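Plillport Automation
Products / Hand-held tools / Brarna Hand-Held Gripper

Brarna Hand-Held Gripper
Demonstration visits at Jorkgate

Item: Brarna hand-held gripper with camera
Status: In stock, demonstration units available
Sold as: Single tool, pair, or pair with charging dock
Page updated: May 8, 2021

Overview

The Brarna is a gripper you hold in your hand. It records what a person does with it so that the same task can later be taught to an arm. The camera sits on the tool and looks out past the fingers, so the recording shows what the tool is facing and very little else. The housing is gray molded plastic. The fingers are soft and can be changed without tools.

Most of our customers come to Jorkgate and try one before they order. The tool is simple, but how it feels after half an hour of work is hard to judge from a spec sheet, and people's hands differ a lot. This page covers the tool first and the visit second. If you have already read the data sheet, skip down to "What happens on a visit."

Specifications

Weight with battery: 1 lb 7 oz
Maximum finger opening: 72 mm
Run time on one battery: 117 minutes of continuous recording
Camera: wide angle, fixed focus
Trigger: two-finger pull, spring return, adjustable tension
Storage: removable card, not included
Connection: USB-C for charging and transfer
Use: indoor only, dry locations
Handedness: either
Warranty: one year, parts and labor

Run time was measured at our bench with a new battery and the screen of the base unit turned off. Older batteries give less. Replace them when they will not get through a full card.

What comes in the box

Gripper, one battery, one pair of standard soft fingers, one pair of narrow fingers, wrist strap, USB-C cable, lens cloth, printed quick start sheet. The full manual is a download. The charger brick is not included with the single tool. It is included with the pair and with the dock.

Fingers

The standard fingers suit boxes, cups, bottles, folded cloth and most things you would find on a desk or a kitchen counter. The narrow fingers are for cables, pens, cards and anything lying flat. Both types are held in with a push tab and come off with a thumb. Press the new one in until it clicks, then open and close the tool a few times before you start recording. If a finger is not fully seated it will lean outward when you squeeze, and the opening value in the log will be wrong from that point on.

Fingers are a wear item. We sell them in bags of four pairs. On the demonstration units we change them when the surface goes smooth at the tip, which depends entirely on what people have been picking up. Cardboard is the worst for this.

Software

Recordings are read by Prasertsri, which is the desktop program that ships with the tool. It copies the card, lines up the video with the trigger position, and lets you trim the start and end of each take. It runs on Windows and Linux. There is no Mac version and we do not have a date for one.

Prasertsri does not train anything. It gets your recordings into a clean folder with a log file beside each one. What you do with them after that is up to your own team. We can show you the folder layout during a visit, and a sample folder is on the downloads page for anyone who wants to check it against their own pipeline first.

One known problem: if the card fills up during a take, that take is saved without its log. The video will play but it cannot be aligned. Use a larger card, or stop and swap before the light turns amber. A fix is planned for the July release.

What happens on a visit

Visits run at our Jorkgate office, in the same rooms where we work. We do not have a showroom. You will be recording on ordinary desks with ordinary things on them, which is closer to how the tool gets used than a clean table with three colored blocks would be. If you want the blocks, ask when you book and we will put them out.

A visit takes a morning or an afternoon. We limit each one to 5 visitors so that everyone gets a tool in hand for a useful length of time. Larger groups can be split across both halves of a day.

The first part is setup. You fit the battery and card, choose your fingers, set the trigger tension and put the strap on. We ask visitors to do this themselves from the quick start sheet. If the sheet is unclear we want to find out, and several lines in the current version were rewritten after people got stuck on them at our table.

Then there is a short practice. Most people hold the tool too tight at first and move it too fast. The camera needs a moment to see the object before the fingers reach it. Come in slower than you would with your bare hand, pause, close, lift, and keep the wrist straight if you can. It feels stiff for the first few tries and then it stops being something you think about.

After that you record. We keep a list of 23 short tasks that can be done at a desk, and you pick from it or bring your own. Common choices are moving a bottle, lining up a keyboard, opening a drawer, and putting a cap back on a marker. Each take is short. You say the name of the task out loud, do it, and set the tool down. Some visitors like to do one task over and over to see how consistent they can be. Others try to find something it cannot pick up, and there are plenty of those. Coins on a flat surface are difficult even with the narrow fingers. Full paint cans are too heavy. Anything much wider than your palm will not fit.

The last part is looking at what you recorded. We load your card into Prasertsri, go through the takes and talk about which ones are usable. Bad takes are worth looking at, so please do not delete them on the way. The usual faults are a thumb over the lens, a task started before the light is steady, and the object leaving view right before the grip. You can copy your recordings to your own drive. We wipe the card afterward and do not keep a copy.

Bringing your own objects

You are welcome to. Small, dry and unbreakable is easiest. Please do not bring food, liquids in open containers, blades or anything with a live battery larger than a phone's. If your work involves a part that is confidential, tell us when you book and we will use the back room and keep the visit to your group alone.

We can also show the tool on an arm. The mount plate fits two common flange patterns, listed in the data sheet. The arm is in another part of the building and has to be reserved, so this is not part of a standard visit. Request it in the notes box on the booking form.

Who should come

Send the people who will do the recording. We get a lot of visits from managers and engineers, and they ask good questions, but the person who will hold the tool for several hours a day is the one whose opinion on trigger tension matters. If you can only send two people, send one of each.

No experience is needed. Visitors with hand or wrist problems should let us know beforehand. The trigger can be set very light and there is a table rest that takes most of the weight, and we would want to have that ready.

What visitors have asked

Can it be used with gloves? Thin nitrile gloves are fine. Heavy work gloves do not fit through the grip.

Can two be used at once? Yes. The pair is matched at our bench and the two logs share a clock. Using two takes more practice than using one, and we suggest starting with one.

Does the wide lens distort the picture? Yes, mostly toward the outside, where straight edges bend. The corners are dark. A calibration file comes with every unit and Prasertsri can apply it, or you can leave the video as recorded.

Can I see the video live? Only with the base unit, which is sold separately. During a visit one base unit is set up and anyone can use it.

Does it record sound? Yes. It can be turned off in the settings file.

Can I buy the demonstration unit I used? Sometimes. Ask on the day. They are sold with new fingers, a new battery and the full warranty.

Booking

Use the form on the visits page. Give us the number of people, morning or afternoon, and anything you plan to bring. We reply within two working days. There is no charge. If you order within a month of the visit we take the shipping cost off the invoice.

Parking is behind the building and the entrance is on the same side. There is one step at the door. A ramp is kept inside and we will put it out if you ask on the form.

Cancellations are fine up to the day before. If you need to move the date, reply to the confirmation email and keep the booking number in the subject line.

Care and storage

Wipe the housing with a damp cloth. Use only the lens cloth on the lens. Take the battery out if the tool will sit for more than a week. Keep the fingers out of direct sun, which hardens them, and do not store the tool with its weight resting on them.
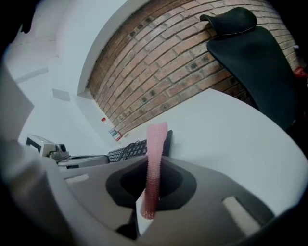 Spare batteries, straps and finger bags are on the accessories page and ship separately from the tool. Orders for the pair leave a few days later than single tools, to allow for matching at the bench.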